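22 March 2022

Bedding task, hand-held gripper recordings. Notes for myself and whoever picks up the policy side.

Question for this block of work: can the Hundov arm pair be trained to straighten and fold what lies on an unmade bed, using only demonstrations recorded with two hand-held grippers. Current answer is no for the full task, partly for single pieces laid out flat.

Recorded 43 demonstrations so far. Dropped 6 where one of the grippers lost tracking. The rest replay cleanly in the viewer and have been copied to the Skakwood drive under bedding/layered.

The layered bed is much harder than the table setup we used in September. On the table there was one cloth, one color, and a hard surface under it. On the bed the fingers press into whatever is underneath, so closing height is not a fixed number. A pinch set for one layer often takes two.
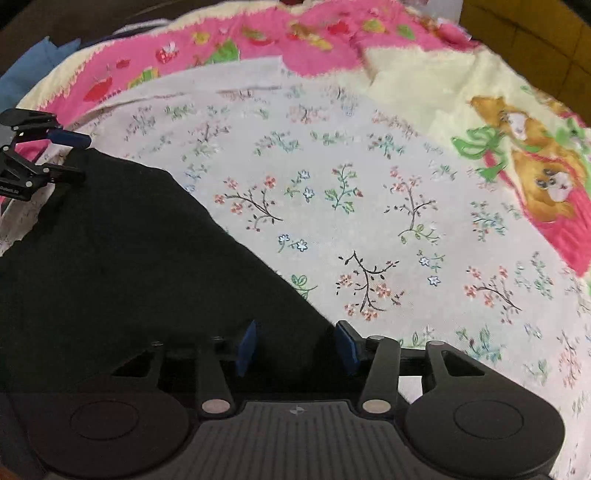 Segmentation is the other weak point. The model has to decide where one fabric stops and the next begins, and printed fabric gives it false edges. Zigzag borders and cartoon prints score as folds. A thin stem in a floral print scores as a crease. Plain black cloth has the opposite problem: the outer edge against a pale fabric is found every time, but creases inside it barely register, so the model treats a rumpled black cloth as flat and stops early.

Finger pads: the blue rubber is soft enough to drag the top layer before the fingers close. Useful for starting a pinch, bad for placement. Tried a slower approach with the tips angled lower. Fewer double picks by eye, but not logged properly, so do not quote it.

Two-handed moves. A person holds one corner still with the left gripper and pulls with the right, without thinking about it. In the recordings the holding hand looks idle, and the first training run learned to leave it idle. Relabeled those segments as "hold" and started a second run. Checkpoint at step 564 is too early to judge.

Chore time: a person with bare hands clears and folds the same bed faster than I can do it with the grippers, and the arms are slower again. For the Ukivetti write-up I would claim single-layer folding from a known start and leave bed making out.

To do:
Re-record with plain fabrics only, same layering, to separate the print problem from the thickness problem.
Log finger opening at contact.
Ask for 2 spare sets of pads.
Check whether the Hlongwane depth filter keeps the black cloth or drops it as missing data.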